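Matt paint and the wet cloth

I repainted the hallway in August and have been asked twice since then why I used eggshell on the lower half and flat matt on the upper half. The short reply is that matt marks when you clean it. The longer one is below, with the mixing figures at the end for anyone who wants to copy them.

Paint is pigment, filler and binder in a carrier. In a modern emulsion the carrier is mostly water and the binder is an acrylic or vinyl polymer in small particles. When the water leaves, the particles pack together and fuse into a film. How shiny that film is depends mainly on how much solid matter there is in relation to binder. A gloss paint has plenty of binder, so the pigment sits below a smooth skin. A flat matt has so much pigment and filler that grains stand up at the surface and scatter light in all directions. The trade term for the ratio is pigment volume concentration, usually written PVC, which confuses people who think it refers to the plastic.

There is a critical value of that ratio at which the binder only just fills the gaps between the grains. Above it, the dry film contains air. Cheap ceiling paints are often made above the critical point on purpose, as the air improves hiding power at no cost. It also makes the film porous and weak. A damp sponge will take colour off it, and a greasy hand will put grease into it.

A matt surface can be damaged in appearance in three separate ways, and they get lumped together as "marks".

The first is transfer. Something softer than the paint film leaves material behind: shoe rubber, pencil, the black from a suitcase wheel. The film is intact below. Most transfer will come off if it is caught early and the cleaner suits the deposit.

The second is burnishing. The surface is rubbed, the standing grains are pressed down or knocked off, and the patch becomes smoother than its neighbours. Nothing has been added. From straight on it may be invisible, and from a low angle with a window behind it shows as a shiny smear. Washing makes it worse.

The third is scratching, where the film is cut. Dark colours show this badly, as the exposed filler is nearly always white and the scratch reads as a chalk line.
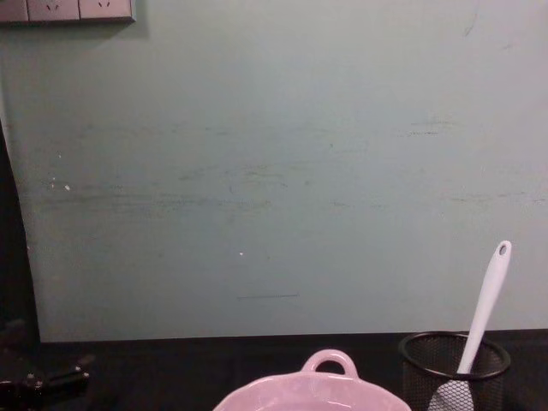
Greyish smears across the middle of a matt panel, darker scuffs higher up.

To tell the first from the second, I use a torch held almost parallel to the wall. Burnishing brightens and fades as the torch is moved from side to side. Transfer stays the same colour. It is worth doing this before touching the wall with anything wet, as a wet wall looks uniform and tells you very little until it has dried again.

The standard test for all this is wet scrub resistance. A panel is coated, left to cure under controlled conditions, and rubbed with an abrasive pad under load for a set number of strokes. The loss in film thickness is worked out from the loss in weight, and the paint is put into a class. Class 1 is the best. The test has two limits from the householder's point of view. It measures how much film is lost, and says nothing about change in sheen. A paint can come out of it in class 1 and still burnish when you wipe a light switch surround. The second limit is the curing time. The panel gets weeks. A hallway gets until the next morning, when someone brings a pushchair through it.

I asked Tsegereda Gebremichael about this. She ran the tinting counter at Gevov in Jedport for years and has seen most of the complaints that come back across a counter. Her view is that the majority of "washable" paint complaints are about washing in the first fortnight. The film is dry to the touch within hours, but the slower solvents that help the particles fuse are still leaving it for days, and during that period it is soft. She tells people to leave new emulsion alone for a month. The tin says something similar in very small type.

Her other point was about strong tints. Colourant for shop mixing is pigment in a carrier that does not all evaporate, so a deep shade with a lot of colourant in it stays softer for longer and marks more easily than the same product in white. Two tins of one product line, one pale and one dark, are in practice two different paints. I had not allowed for this when I did the back bedroom in a deep green, and the area beside the door handle shows it.
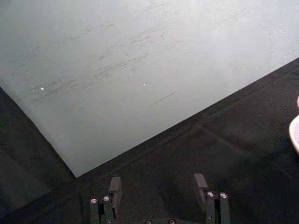 As for cleaning, the order I now follow is dry, then damp, then detergent, with a stop after each. Dry means a soft brush or a clean microfibre cloth with no pressure. Damp means the same cloth wrung out until it does not drip, applied over a wide area with a feathered edge. Detergent means a few drops of washing-up liquid in warm water, followed by plain water to rinse. Residue left on a matt wall dries as a faint bloom that collects dust.

I do not use melamine foam blocks on matt. They are a very fine abrasive, and they work by abrasion. On gloss woodwork the effect is hard to see. On a flat wall each use leaves a polished oval, and the usual response to a polished oval is to rub around it, giving a larger one.

Touching up is the other common remedy and has its own trouble. Fresh paint from the same tin will normally match for colour if the wall is under a year old, but the sheen depends on film thickness, on how porous the layer below is, and on the tool used. A brush touch-up on a rolled wall shows at once. A small foam roller is better, and a whole wall, corner to corner, is better again. For isolated spots I use the corner of a sponge and dab, keeping the paint inside the damaged area.
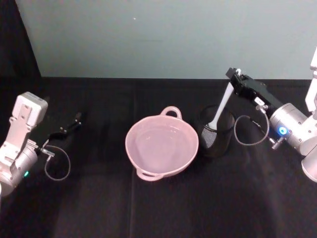
Now the hallway. It is a narrow one, with the front door at one end and the kitchen at the other, and the wear is almost entirely below elbow height. The old finish was a trade matt of unknown make over lining paper. I washed it with sugar soap, rinsed it twice, filled the dents and rubbed down with 180 grit. The bare filler was spot-primed, as filler drinks the water out of emulsion before the film can form and leaves a dull patch that reads through every coat above it.

The lower half had Bunovow water-based eggshell in two coats. The upper half had their flat matt in the same colour, with the first coat thinned. The mix was 1000 ml of paint to 25 ml of clean water, giving 1025 ml in the kettle, which did the upper half with a little left over. That is a very mild dilution. Some decorators go much further on bare plaster, but over a sound painted surface more water only lowers the film thickness. The second coat went on neat. I stirred for a full two minutes each time, scraping the bottom, as the matting agent in a flat paint settles and the top of an unstirred tin is shinier than the base of it.

The line between the two finishes was struck with a laser and masked with low-tack tape, and the tape was sealed along its edge with a thin pass of the upper paint before the eggshell went on. Any bleed was then in the colour and finish already there. I pulled the tape while the last coat was still wet, at a shallow angle back on itself.

In the same colour the join is quite hard to see in the evening and plain in the morning, when light comes through the glass above the door. A thin moulding would cover it. I have priced one from the timber yard on Workneh Road and have not yet made up my mind. The existing picture rail in the front room is a slightly different profile, and I would want the two to match, so the next job is to take a section of that to the yard and find out whether they still hold the cutter for it.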